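Home News Projects People Archive Contact
Search this site Enter keywords Go

Plernine update: one planner for two arms

The September release of Plernine, our motion planning layer, is now running on the humanoid. The main change is that both arms are planned together whenever an object is held in two hands. Until now each arm had its own plan and a separate check slowed one down if they drifted apart. It worked for boxes but was poor with anything thin, such as a file folder, where a small error at one wrist bends the cover.

Gøran Ljungberg rewrote the grasp constraint so that the distance between the hands is fixed at the moment of contact and held until release. The planner now samples up to 3000 candidate paths and drops any that bring a forearm too close to the furniture. A plan takes 97 milliseconds on the onboard computer - still slower than we would like, but fine for desk work.

Perception has changed less. Binder edges are picked out from the head camera and matched to a list of 26 known items. Nathalie Fortin has added a check on the shelf edge, as pale wood was sometimes being read as part of the binder.

Office tests with blue folders and binders, a two-handed hold and a reach to the shelf:

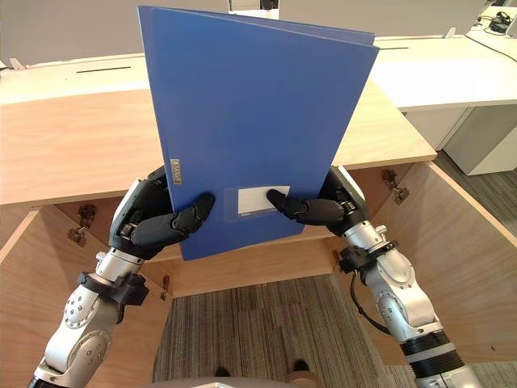
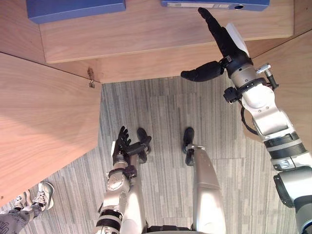 Kalent log viewer

Kalent can now replay both arms on one timeline, with the planner's rejected paths shown in grey. Logs of over 200 MB open slowly, so split long runs before loading them. The old viewer stays available until everyone has moved across.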